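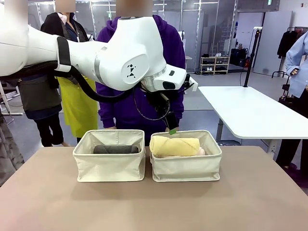
Tillman, 2/12/21

Storage bin

A storage bin is an open or lidded container used to keep loose goods together on a shelf, bench or floor. Bins are found in warehouses, workshops, schools and homes. They differ from crates, which are built mainly for transport, and from drawers, which slide within a fixed housing.

History

Bins for grain and flour were common in farm buildings long before small bins came into general use. In Tillman, the Carnadeo hardware store kept its nails and screws in 300 numbered bins, and its printed stock list ran to 603 entries. The town museum at Gilari holds 20 of the original bins.

Types

Stacking bins have a raised rim that supports the bin placed on top. Nesting bins have sloped sides and fit inside one another when empty. Hopper-front bins have a lowered front edge, so that goods can be reached while the bins are stacked. The Torik pattern, a shallow form with a label slot, was made in five sizes.

Labeling

Labels are usually placed on the front. Large stores use a code giving the aisle, shelf and position.

See also: Crate; Shelving; Warehouse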